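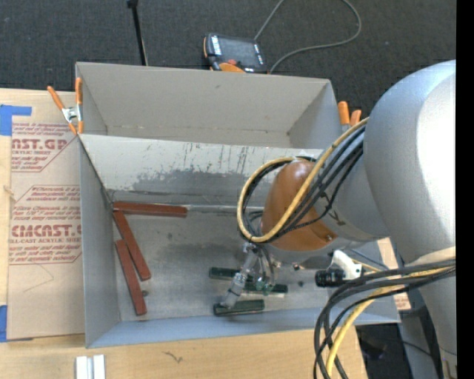

Calum Geddes put the appeal of the Kirnine Block Challenge down to the waiting: students spend weeks on a program, then have to stand back with their hands in their pockets while the arm does the rest.

The **Kirnine Block Challenge** is a student robotics contest run each May at Navarrete College. Teams program a full-size robot arm to pick rectangular blocks out of a shallow bin and set them down in a called order. It grew out of a second-year automation class and is still open to anyone enrolled in it, plus members of the evening robot club, the Tastano.

## Format

Each team has 3 to 6 members and gets two scored runs. Blocks come in more than one color, and green and reddish-brown are the usual pair. The judges lay them out by hand just before the start, often close together or hard against a wall of the bin, where a gripper has very little room to work. A dropped block stays where it falls and can be picked again for half points.

The work cell is a wonderfully homemade affair. Bins are held together with spring clamps, and sheets of acrylic go onto the table with their paper covering still on. Teams may re-route hoses and cables between runs, and many do - a snagged hose has ended more runs than bad code.

## Scoring

Points are given for each block lifted, each block placed, and time left on the clock. The highest total so far is 1,432, set by a team called Zilimano. Their program tried the blocks along the wall first, while the arm still had a clear path, and left the easy ones for the end. It's a lovely idea, and most teams now use some form of it.

## Class work

The class leading up to the contest was set up by Talha Pirzada. Students begin with the handheld pendant, moving the arm one joint at a time, and only later write full programs. Camera work comes last and is a favorite part of the course - the first pick made from a camera reading usually gets a cheer from the whole room!

## See also

- Bin picking
- Robot end effector
- Teach pendant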